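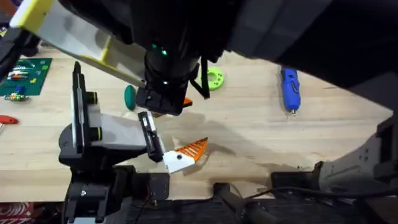

The Bekine glasshouse at Pesulow is supposed to have had a family secret for its blue, and I want to spend this talk doubting it. Every guidebook repeats the tale: one furnace, one recipe, handed from father to son for 400 years. I have looked for the recipe and found a gap where it ought to be. Start with the bench. A pale wooden top with small bits scattered over it is how most of us sort finds, and it is very easy to push two blue pieces together and call them a family.

(Pause. Ask who has seen the Pesulow display. Expect a few hands.)

What we have on paper. The Makris ledger, 1097 entries, mostly fuel, sand and wages. Cobalt is bought in, from the same dealers everyone else used. If the family had its own source, the clerk never heard of it. The word "secret" turns up twice, both times about a debt.

Don't read the debt passages aloud, they take ages. Offer them afterwards.

What we have in the ground. 914 fragments from the tip behind the second furnace. The Flirkar catalogue gives nearly all of them to Bekine on colour alone. I don't accept that. Colour shifts with the heat, the ash and how long the pot stood. Two other houses used that tip, and the lease says so.

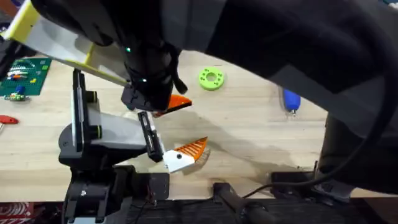

Slide 4. Orange triangular piece at the gripper, wooden tabletop.

Next, the family tree. It was drawn up by a descendant who was selling goblets at the time. It may still be right. I would only like to see one baptism that matches before we print it again. The earliest one I can find is two generations too late.

Likely objection: the marked bowl. Yes, it has a B on the foot. So would a bowl from anyone else whose name began with B, and the mark was cut cold, so it could have been added at any date.

(If short of time, skip to the lease.)

Where I end up: there was a Bekine glasshouse, it made decent blue glass, and it bought its cobalt like its neighbours. Leave the lease on screen for questions.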